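Cahier de manip – Griltesix, collecte en simulation
08/01/2024

Objet : reprise de la collecte de démonstrations en cuisine simulée après la coupure de décembre. Point sur le format, les rejets, le nouveau tirage des positions.

État au redémarrage

Le serveur de rendu (Lambrakis) est remonté sans erreur. Mise à jour du pilote graphique faite avant la coupure, je ne touche plus à rien de ce côté. Les scènes se chargent, les textures de mur et de sol sont bien retrouvées par leur chemin relatif, ce qui n'était pas le cas sur la version de décembre.

L'ancien jeu de démos reste sur le disque Bultero, en lecture seule. Ne pas le mélanger avec le nouveau : la convention de repère de la pince a changé. Dans l'ancien, l'orientation était donnée dans le repère du poignet ; dans le nouveau, elle est donnée dans le repère de la base. Marina Margaritis a écrit un script de conversion, mais il ne traite pas les démos enregistrées avec la butée logicielle active sur l'axe 7. Celles-là, à jeter.

Objectif de la campagne

200 démonstrations valides sur la tâche de saisie et dépose, bras Franka, pince parallèle, téléopération à la manette 6D. On vise une politique par imitation, entrées image + état articulaire, sortie en déplacements cartésiens relatifs de l'effecteur. Pas de récompense, pas de renforcement pour l'instant. La comparaison avec la version renforcée est repoussée après la revue Hiltum.

Cadence d'enregistrement : 20 Hz, images et états synchronisés sur l'horloge du simulateur. J'ai vérifié le décalage entre la commande et l'état mesuré : un pas de temps, constant. On le laisse tel quel dans les fichiers et on le corrige au chargement. Surtout ne pas le corriger deux fois (déjà arrivé, une semaine perdue).

Session du matin

Calibration manette, puis deux essais à blanc non enregistrés. Gain en translation baissé par rapport à décembre, les trajectoires étaient trop nerveuses en phase d'approche. Gain en rotation inchangé.

80 épisodes enregistrés, 27 rejetés à la relecture. C'est trop. Causes relevées, dans l'ordre de fréquence :

- fermeture de pince anticipée, l'objet est poussé et l'opérateur le poursuit sur la table ;
- contact avec un objet voisin pendant la descente ;
- objet qui traverse légèrement le plan de table à la dépose, puis rebond ;
- épisode arrêté trop tôt, pince encore fermée.

Le premier cas est discutable. Les poursuites se terminent souvent par une saisie correcte, et une politique entraînée seulement sur des approches propres ne saura pas récupérer. Marina voudrait les garder avec une étiquette à part. Je suis d'accord sur le principe, mais il faut un champ dans les métadonnées et un filtre au chargement, sinon on les retrouvera partout. Champ ajouté : « reprise », booléen. Les épisodes concernés restent hors du décompte des démos valides jusqu'à nouvel ordre.

Le troisième cas est un vrai défaut de physique. Le pas d'intégration est trop grand pour les petits objets rigides. Passage à un pas deux fois plus fin, décimation en sortie pour garder la même cadence. Le temps de calcul monte, la téléopération reste jouable. Les épisodes touchés par la pénétration sont supprimés, sans étiquette.

Tirage des objets et des positions

L'ancien tirage plaçait les objets selon une grille bruitée. Résultat : des écarts presque réguliers et un réseau qui apprend la grille. Nouveau tirage uniforme sur la zone utile du plateau, avec une distance minimale entre l'objet cible et le reste. Les distracteurs entre eux n'ont pas de distance minimale, seulement un test de non-intersection des enveloppes.

Orientation tirée librement autour de la verticale. Pour les contenants, on autorise maintenant la pose couchée, ce qui change beaucoup la silhouette vue par la caméra fixe. Une caméra fixe seulement pour cette série ; la caméra de poignet sera ajoutée ensuite si la saisie plafonne.

Les objets longs et fins posent toujours problème. L'enveloppe convexe surestime leur encombrement quand ils sont en biais, le tirage rejette des configurations parfaitement acceptables et finit par les aligner. Remplacé par des boîtes orientées. À contrôler sur un lot complet avant de relancer la collecte de nuit.

Session de l'après-midi

Tâche limitée au fruit rouge comme cible. Distracteurs de cuisine sur le plateau, couteau et fourchette compris. Consigne opérateur : se placer à la verticale de la cible, marquer un arrêt court, descendre sans correction latérale sous la hauteur d'approche, fermer, remonter à la verticale. L'arrêt doit rester court. Sur les premiers essais il durait tellement que la politique apprenait surtout à ne pas bouger.
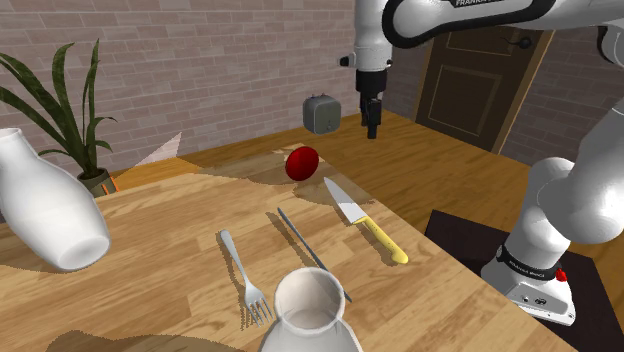 Le reflet sur les objets brillants m'inquiète un peu pour la segmentation. Le masque de référence vient du simulateur, donc il est juste par construction, mais le module de perception qu'on veut brancher derrière découpe parfois la tache claire comme une région séparée. Pas de correction sur les démos. On fera varier l'éclairage au rejeu : les trajectoires sont stockées avec l'état complet, on peut rendre à nouveau chaque épisode avec une autre source et une autre exposition sans repasser par l'opérateur.

Testé sur un épisode : rejeu identique au pas près en position articulaire, écart négligeable sur la pose finale de l'objet. Avec le nouveau pas d'intégration il faut rejouer en forçant les états, pas en renvoyant les commandes, sinon les contacts divergent après la fermeture.

Couleurs : la cible est trop facile à isoler par sa teinte. Prévoir une série avec un autre objet rouge parmi les distracteurs, et une série où la cible change de teinte. À discuter avec Marina avant de modifier le catalogue d'objets, elle a des dépendances dessus pour la tâche de versement.

Collisions bras / objets hauts : pas d'incident pendant la session, mais le coude passe près du bord de l'espace de travail quand la cible est tirée loin. Ajouter le coude dans le journal des distances minimales. Pour le moment on n'enregistre que la pince et le poignet.

Disque

Environ 20 Go pour la journée, images non compressées. Compression sans perte à la fermeture de l'épisode, jamais pendant, l'encodage provoquait des sauts dans la boucle de commande. Copie sur Bultero lancée en fin de session, sommes de contrôle dans le même dossier.

À faire

- relire les épisodes de l'après-midi, remplir le champ « reprise » ;
- lot de contrôle du tirage avec boîtes orientées, histogramme des angles pour les objets fins ;
- documenter la convention de repère dans l'en-tête des fichiers, pas seulement dans ce cahier ;
- script de rejeu : option éclairage, option exposition, graine écrite dans les métadonnées ;
- demander à Marina si la conversion des anciennes démos vaut encore le coup ou si on repart de zéro ;
- premier entraînement court dès que la relecture est finie, juste pour vérifier que la perte descend et que le décalage d'un pas est bien pris en compte.

Manette : le bouton de fermeture de pince accroche. Contact nettoyé, à remplacer si ça revient.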